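4.2 Wrist Camera Placement

The Rostik kit from Fistbridge is sold with a two-finger gripper, a wrist camera and a mounting plate. We assessed the camera position supplied by the vendor, without adjustment, on a pegboard workstation. Fig. 3 gives the wrist view from in front of the desk.

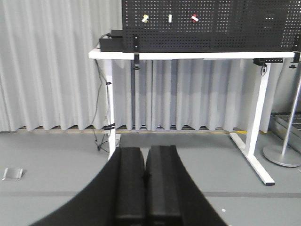

Fig. 3. Wrist view with the fingers nearly closed; desk and pegboard beyond.

Both fingers stay in view, but the wrist housing fills much of the lower third of the image. The three objects on the pegboard are small at this distance, and the board runs past the top of the image. We therefore split each of the 120 trials into two stages - a coarse approach, then a second capture closer to the board. The Nieto mount, sold separately, tilts the camera up by 11 degrees and was tested under the same protocol. Results for both mounts are given in Section 4.3.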